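Wasodwood Kitchen Notes
Tips for homes with a helping arm
December 7, 2022

Keeping bottles safe when a robot arm puts them away

In August our arm dropped a full bottle of dark vinegar from the upper shelf of a rack. The floor tiles at Udau have still a brown mark, and the kitchen smelled for 11 days. I had set everything as the Plesedel booklet tells, and I was standing next to it with a cup of tea. So I write down what we changed afterwards. Perhaps it saves you one bottle.

First, what went wrong. The arm closed its fingers on the shoulder of the bottle, where it becomes narrow. The fingers slid up, the bottle turned, and it came down outside the rack. The log said only "grip lost, code 187". It said this after the crash, so do not wait for a warning.

Tip: tell the arm to hold the body, well below the shoulder. A big vinegar bottle needs a lower grip than a soy sauce bottle, and you must save it as a separate object. We had one setting called "sauce" for all of them. That was our mistake.
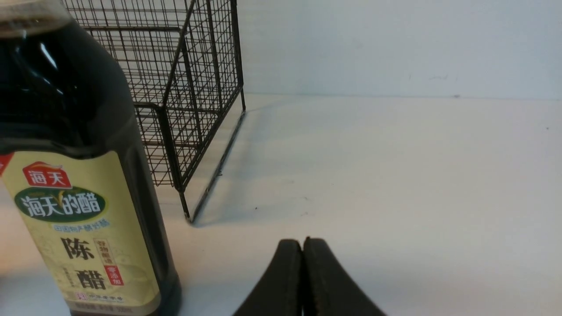 Wipe each bottle before you begin. Vinegar and soy sauce run down the outside when you pour, and a thin sticky film makes the grip very different from one day to the next. Warm water with a drop of washing-up liquid is enough. Dry the label side also. Clean the fingers with a damp cloth, power off.

Check the weight. Our full vinegar bottle with cap was 1,406 grams on the kitchen scales, and the limit I had typed in was lower than that. The arm did not refuse, it only lifted badly. If you are not sure, let it carry a nearly empty bottle first.

Leave space between the bottles. The fingers must open before they close, and a neighbour bottle is easily pushed. I leave about 10 centimetres. Also put the rack against the wall, and the heavy bottles go to the lower tier only.
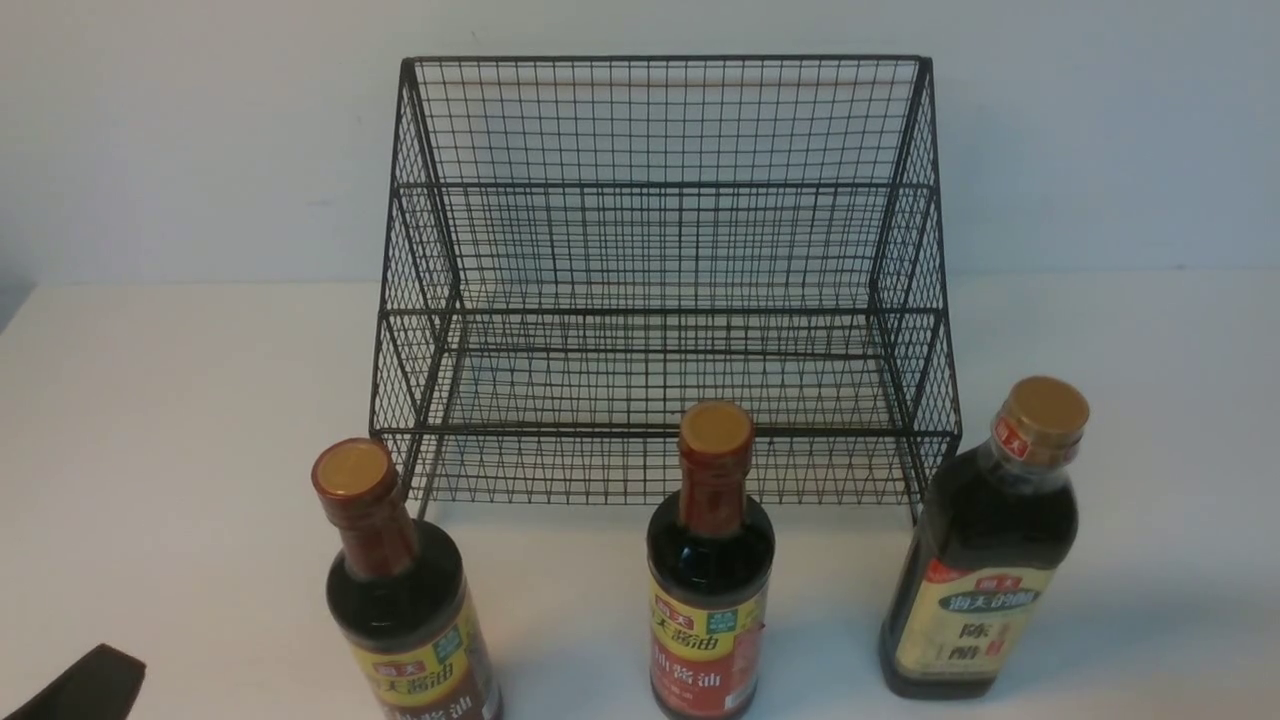 Two soy sauces and the aged vinegar, with the rack still empty.

Keep your hands away while it moves. When the bottle fell I tried to catch it, and this was the most stupid thing of the day. Now the stop button is fixed at the table edge with Teshome tape, and I try it every time before the first lift.

If a bottle falls and breaks, press stop first, then switch off at the wall, then sweep. Look for glass under the base of the arm too. I found a piece there two weeks later, with my sock.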